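Home | About Us | Students | Library | News | Contact

Category: About the College
3 min read

About Melolthorpe College

Melolthorpe is a small college with a big appetite for learning. We teach 1050 students across theater, languages, engineering, and the sciences, and we like it when those subjects bump into each other. A drama major who spends Monday nights in an engineering lab is a pretty normal sight on our campus, and so is a chemistry student with three lines in the spring play!

We started out as an evening school above a printing shop, with one classroom and a shared piano. The piano is still with us (it lives in the lobby of the Grirlow Theater, and yes, you may play it). The evening classes are still with us too, and they fill up fast every April when the fall schedule goes out. 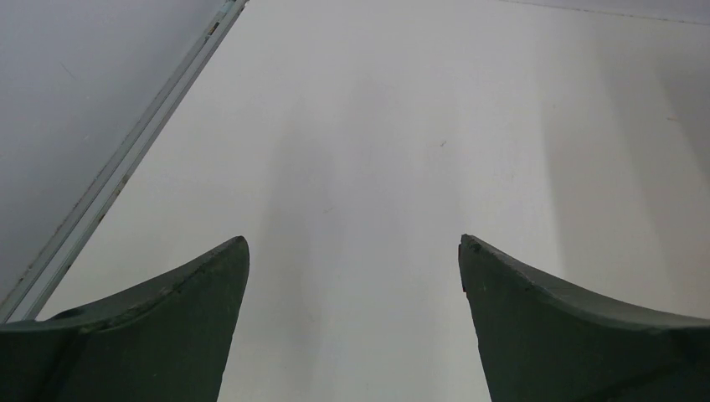 Our People

Our president, Lamisi Agbenyega, came to Melolthorpe to teach first-year statistics and still takes one section every fall. She reads the student paper cover to cover and answers the letters page herself, sometimes at greater length than the editors would like.

Rosimeire Sales heads the theater program. Her students put on 6 productions a year, 2 of them written here, and everyone in the department takes a turn at lights, costumes, and box office before graduating. Last season's musical sold out all its nights, and we are still humming it.

Cauã Xavier runs languages and exchange. He set up our partnership with Derkik Institute, where our juniors can spend a semester and live with local families. Students come back with new friends, better grammar, and recipes they insist on cooking in the dorm kitchens.
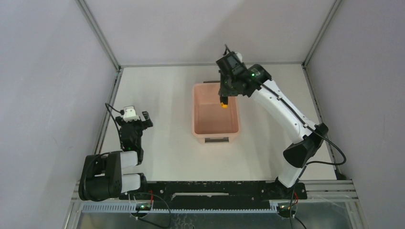 The exchange goes both ways, so each spring we welcome a group from Derkik for classes, hikes, and a very loud farewell dinner. If your family has a spare room, Cauã would love to hear from you – hosts don't need to speak a second language.

The Frota Library

The library is named for Sebastião Frota, an early graduate who left us his books, his desk, and a collection of 100 theater posters. It's open until midnight during the term. Marcelino Brandão and his team will help you track down an article or fix a stubborn footnote, and they'll find you a quiet corner in exam week if there is one left.

Visiting

Campus tours leave from the front steps at 10 a.m. on weekdays – just show up, and bring comfortable shoes for the hill. Evening students are welcome to ask the front office about a later tour.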